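Bindico Home Help — Bedrooms & Linens

Sheets keep popping off the corners of a deep mattress. What size do I really need?

Posted by nernavwood_nights, Sun 1 October
724 views

We bought a new mattress in February and I love it so much I could write it a song, but it is 17 inches deep and not one of my old fitted sheets will stay on it. I tuck everything in, get into bed, roll over once, and ping! There goes a corner. I've tried putting the sheet on sideways (don't laugh) and I've tried pinning it, which left little holes.

I would also love to know if cotton or jersey is better for this, and whether those elastic strap things are worth buying. My budget is small but my hopes are high. A bed that is all smooth and ready to climb into is one of my favorite sights in the world. 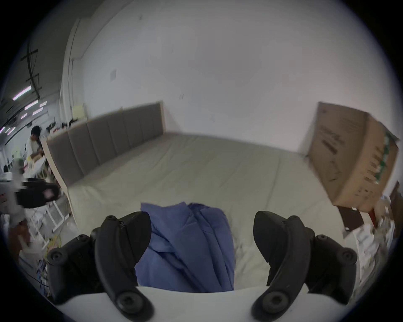
Pale bedding, blue cloth.

Thank you in advance, you were all so great when I asked about the lumpy comforter!

Mahawong Mama
Member, 3869 posts

Oh, I've been through this and you are going to be so happy once it's sorted! The thing to look for on the package is pocket depth. Most people shop by queen or king and stop there, but two queen sheets can have very different pockets. Measure your mattress from the bottom seam up to the highest part of the top, and if you use a topper, measure with the topper on. Then buy a pocket that is 2 inches deeper than that number. For you that means looking for 19 inches, usually sold as "extra deep."

Check the elastic too. Cheap sheets only have it at the four corners, and on a tall mattress it just can't hang on. You want it all the way around. I open the package and run my hand along the hem before I wash anything, so it can still go back to the store if it's wrong.

Cotton or jersey: jersey stretches and is very forgiving, and it feels like sleeping in your favorite T-shirt — but it does get baggy after a year or so of washing. I keep one jersey set for winter and use cotton percale the rest of the time. Wash cotton warm the first time and expect it to shrink a bit. That's where the extra depth saves you.

When you put it on, do one corner at the head, then the opposite corner at the foot, then the other two. Pull the hem well under the mattress each time. It makes such a difference!

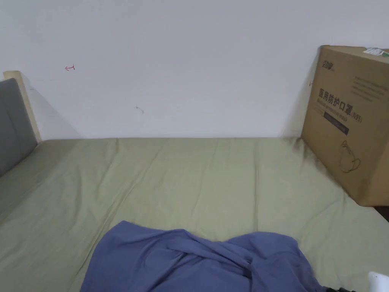
Do the straps work on a mattress this deep?

The long ones that cross under the mattress do, but the short corner ones tend to pull loose, so get the crisscross kind and put them on while the mattress is tipped up against something.

polska_attic

just get deep pocket ones. mine are flannel and never come off. also dont pin them, you'll poke a hole in the mattress cover like I did

nernavwood_nights

Thank you both! I just measured again with the mattress pad on and it's more than I thought, so I'm going up another size in the pocket. Percale for now, and jersey when it gets cold. I'm off to check the hem on the set my sister gave us, which is still in the bag — fingers crossed it has elastic all the way around!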